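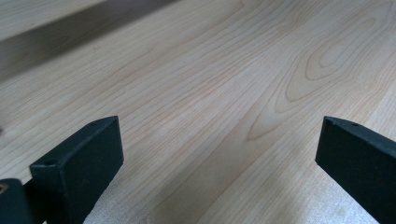
Most advice on oiling a wood counter or table is written by people who sell oil. I read the back of a Skandia can last March and was told to put on five coats, then one a month forever, and I don't believe it. Pale wood with a matte to satin look, where the long thin grain lines and those nested arches still show clearly, doesn't need to be drowned in anything. Extra coats mostly give you a sticky film that grabs crumbs.

What I do instead: two thin coats, wiped off hard, a day apart. Then leave it alone until a drop of water soaks in and won't bead. In my kitchen that has meant twice a year.

Lemon and salt for stains? I tried it on a beet mark and got a lighter beet mark. A sanding block with 120 paper, going with the grain, took it out – and then you have to re-oil that spot, which the lemon people never mention. Don't stop at 60 grit unless you enjoy scratches.

As for the "food safe" wax at the hardware store in Drendville, it cost 40 dollars and smelled like crayons. Plain mineral oil from the drugstore did the same job on my cutting board.

Vinegar spray I'd skip. It dulls some finishes, and a damp rag with a little dish soap cleans fine. Dry it right after.

Print this page | E-mail this page

We use cookies to improve your visit. By continuing you accept our cookie policy.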